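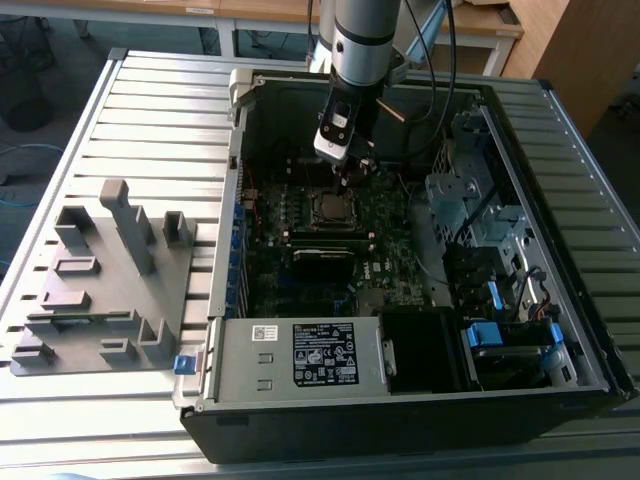
Saturday with the arm and an old Dell

Search this blog Go

So I spent most of Saturday collecting demos again, and my shoulders are letting me know. The goal for this round is 200 episodes around the processor socket. I got to 86 before I had to go find a sandwich, which I'm calling a good day!

If you read my last post on Skometti (that's my name for the whole training project, don't ask), you know the first batch was a mess. I'd been driving the arm way too fast near the board, and the model learned to be just as twitchy as me. This time I made myself slow down over the socket - really slow, like parking-a-friend's-car slow - and I threw out 7 takes where I wobbled on the approach.

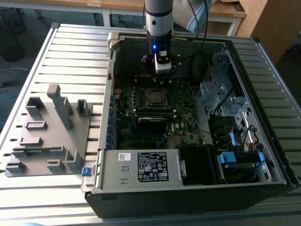 The other thing I changed is the starting pose. I used to begin every episode from the same spot, and of course the model fell apart the minute anything moved. Now I pick a new start height and angle every 5 episodes, and I write it down in the log (yes, a paper one, the Zalalex notes app ate my last list).

Labeling is still the boring part. I did over an hour of it Saturday night with the TV on and I'm not even halfway through. Next weekend I want to finish the socket set and then start on the memory slots, which scare me a little.

3 comments · 12 shares

We use cookies to make this site work. Accept | Settings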